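The Board

She bought the maple board in Haverford in February, meaning to cut bread on it. It cost 50 at the market and was heavier than it looked. By the time she got it home to Rirkthorpe her arms ached, and she put it down on the nearest flat thing and left it there.

The boy had it by teatime. He liked the dark knot, which he said was a well. The blocks were the people, and they had walked from Dastholm to drink. It had taken them 133 days.

She bought sliced bread after that.

In winter he asked whether the people were allowed to go home. She said she supposed so -- it was up to them. He thought about it through his bath and most of his supper. Then he told her that some of them wanted to stay by the hills, and the green star was tired, and they would have to talk about it in the morning.
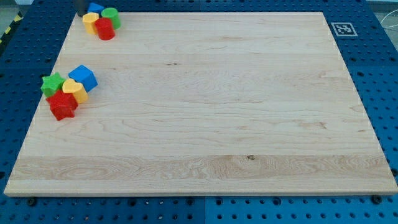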